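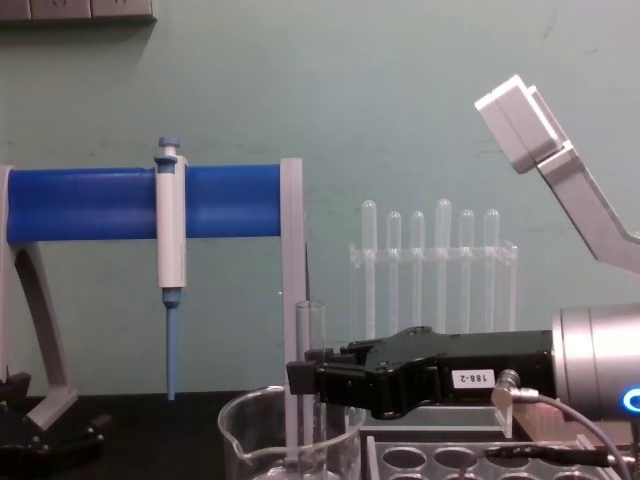

Prüfliste Nassarbeitsplatz, Kleinglas und Pipetten
Standort: Putbridge, Labor 38
Turnus: halbjährlich, dieser Durchgang September
Geprüft: Damian Reisinger
Gegengelesen: Senthil Rajan
Bewertung: i. O. / Mangel gering / Mangel / nicht geprüft

Die Nummern entsprechen der Liste vom Frühjahr. Punkt 2.4 ist neu, Punkt 3.5 wurde auf Wunsch von Chandrasekhar Annamalai wieder aufgenommen. Bemerkungen bitte direkt unter den Punkt schreiben und mit Namen versehen.

1. Tischfläche und Unterlage

1.1 Unterlage liegt glatt, keine Falten unter Standfüßen
Mangel gering. Das schwarze Tuch war an der Vorderkante umgeschlagen und wurde neu ausgelegt. Nach dem Auslegen i. O.

1.2 Unterlage sauber, keine Glassplitter, keine Flecken
i. O. Mit der Lampe flach über das Tuch geleuchtet.

1.3 Unterlage für den Zweck geeignet
Mangel gering. Stoff saugt Wasser auf und trocknet langsam. Für Arbeiten mit Wasser geht das, für alles andere muss eine beschichtete Matte darunter. Matte ist im Schrank 22 vorhanden.
Anm. Rajan: Die Matte lag dort schon beim letzten Mal. Bitte diesmal auch auflegen.

1.4 Fluchtweg und Augendusche frei zugänglich
i. O.

2. Pipettenständer und Pipette

2.1 Ständer steht ohne zu kippeln
i. O. An beiden Seiten leicht angedrückt, kein Spiel.

2.2 Querstange sitzt fest in den Seitenteilen
i. O. Die blaue Stange lässt sich von Hand nicht verdrehen. Oberfläche abgewischt.

2.3 Pipette hängt vollständig ein
i. O. Der Haken greift über die Stange. Beim Einhängen soll die Pipette senkrecht nach unten zeigen, nicht an die Seitenteile anschlagen und sich ohne Kraft wieder abnehmen lassen.

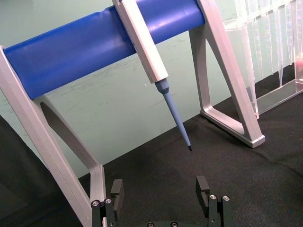

Zu 2.3: Eingehängte Pipette mit hellblauer Spitze über der schwarzen Unterlage.

2.4 Spitze frei, kein Kontakt zur Unterlage
i. O. Der Abstand reicht auch dann, wenn das Tuch Falten wirft.
Anm. Varma: Gebrauchte Spitzen bitte nach der Arbeit abwerfen und die Pipette ohne Spitze einhängen. Steht so in der Arbeitsanweisung, wird aber nicht durchgehend gemacht.

2.5 Volumeneinstellung lesbar, Knopf läuft leicht
i. O. Knopf mehrmals gedrückt, kein Haken. Eingestellt auf 1000 Mikroliter.

2.6 Kalibrierung gültig
nicht geprüft. Das Kalibrierblatt war nicht im Ordner. Venkatesh Panicker sucht es heraus. Bis dahin die Pipette nicht für Messungen verwenden, zum Üben ist sie frei.

3. Becherglas und Glasrohr

3.1 Becherglas ohne Sprünge und Kantenausbrüche
i. O. Rand und Ausguss mit dem behandschuhten Finger abgefahren, danach gegen das Licht gehalten.

3.2 Füllstand
i. O. Höchstens zwei Drittel, bei eingestelltem Rohr besser nur die Hälfte. Nach dem Befüllen die Außenseite abtrocknen.

3.3 Glasrohr senkrecht eingesetzt, Boden nicht angestoßen
i. O. Das Rohr wird langsam eingetaucht und erst losgelassen, wenn es sicher steht oder anlehnt. Ein schmales Rohr in einem weiten Becher rutscht gern zur Seite.

3.4 Abstand des Becherglases zur Tischkante mindestens eine Handbreite
Mangel gering. Beim ersten Rundgang zu knapp, danach nach hinten gerückt. Die Markierung auf der alten Unterlage fehlt auf dem Tuch. Vorschlag: Klebepunkt setzen.

3.5 Gefäß beschriftet
Mangel. Auch Wasser wird beschriftet. Etiketten liegen in der Schublade.
Anm. Reisinger: Ich habe beim Rundgang ein Etikett geschrieben, Art und Kürzel. Das gilt als behoben, bleibt für den nächsten Durchgang aber auf der Liste.
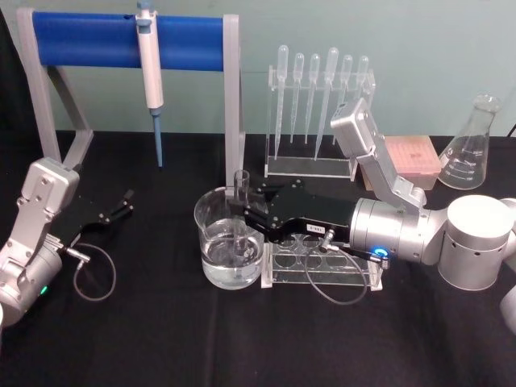
4. Reagenzglasständer

4.1 Ständer ohne Risse, Bohrungen sauber
i. O. Der klare Ständer hat an einer Ecke Kratzer, die Funktion ist nicht beeinträchtigt. Nur mit Wasser und Spülmittel reinigen. Kein Ethanol, kein Aceton – Acryl wird davon trüb und bekommt Haarrisse.

4.2 Gläser stehen gerade und bis zum Anschlag
Mangel gering. Ein Glas saß etwas hoch und wurde nachgesetzt.
Anm. Varma: Wenn ein Glas klemmt, nicht von oben drücken. Herausnehmen, Bohrung abwischen, neu einsetzen.

4.3 Ständer gut sichtbar aufgestellt
Mangel gering. Durchsichtiges Material vor heller Wand wird leicht übersehen. Ein farbiger Streifen an der Oberkante würde helfen. Band ist bestellt.

4.4 Greifraum zwischen Ständer und Becherglas
i. O. Ein hohes Rohr im Becher ragt deutlich über den Rand hinaus. Deshalb nie über das Rohr hinweg nach hinten greifen, immer seitlich vorbei.
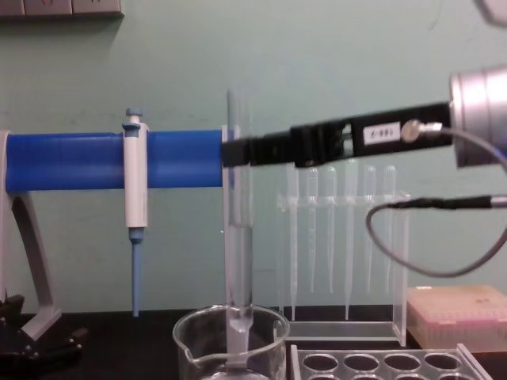
5. Offene Punkte

Kalibrierblatt Pipette (2.6): Panicker, bis Ende September
Matte aus Schrank 22 unterlegen (1.3): Reisinger
Klebepunkt für Becherglas (3.4): Rajan
Farbband am Acrylständer (4.3): nach Lieferung

Ergebnis: Arbeitsplatz mit Einschränkung freigegeben (siehe 2.6). Ablage im Ordner Trullumow, Blatt 83.

Weitere Prüflisten
Abzug und Absaugung, Putbridge
Spülbecken und Trockengestell
Glasbruch: Sammelbehälter und Entsorgung
Waagentisch Kaimal
Kühlschrank und Gefrierfach, Rallell
Augendusche, monatliche Kontrolle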